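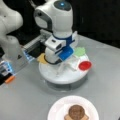

Pet food contains water, even when it feels dry. The amount of water in a food is called its moisture. Moisture is printed on the label as a percent, which means parts out of one hundred. You cannot measure it by looking. The food pieces on the white plate, for example, have some amount of moisture, but a picture does not show how much. To find out, a laboratory weighs a sample of food, dries it in an oven, and weighs it again. The weight that is lost was water.

Dry food and wet food

Dry food for dogs and cats is often called kibble. Kumholm kibble is 8 percent moisture. If you had 100 grams of it, 8 grams would be water and 92 grams would be everything else: protein, fat, starch, fiber, vitamins, and minerals. The part that is not water is called dry matter.

Canned food is mostly water. Many canned foods are more than 75 percent moisture. This is why a can of food weighs a lot but does not contain as much energy as the same weight of kibble.

How kibble loses its water

Kibble starts as a wet dough. Ground meat, grain or peas, water, and steam are mixed together. A machine called an extruder cooks the dough and pushes it through small holes in a metal plate. A blade cuts the dough into pieces. The pieces are still soft and damp, so they travel through a dryer, where warm air removes most of the water. Fat and flavor are usually sprayed on after drying. 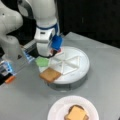 A robotic arm above a round white turntable.

Why moisture matters

Mold and bacteria need water to grow. Kibble has very little, so a bag can be kept in a cupboard if it is closed tightly. Canned food is protected in a different way. The can is sealed and then heated to kill germs. Once the can is open, germs can get in, and leftovers must go in the refrigerator.

Moisture also changes how much an animal drinks. Morgan is a cat who eats only canned food, and she gets much of her water from her meals. A cat who eats kibble must drink more from the bowl. Both cats need fresh water every day.

Comparing two labels

Suppose a canned food has 10 percent protein and a kibble has 30 percent. The kibble seems to have three times as much. Now take away the water. If the canned food is 75 percent moisture, only 25 percent is dry matter. Divide 10 by 25 and the answer is 0.40, or 40 percent protein. The kibble is 8 percent moisture, so divide 30 by 92. The answer is about 33 percent. On a dry matter basis, the canned food has more protein.

Words to know

Moisture: the water in a food.
Dry matter: what is left when the water is gone.
Extruder: a machine that cooks and shapes dough.

Text by Tiburcio Palacios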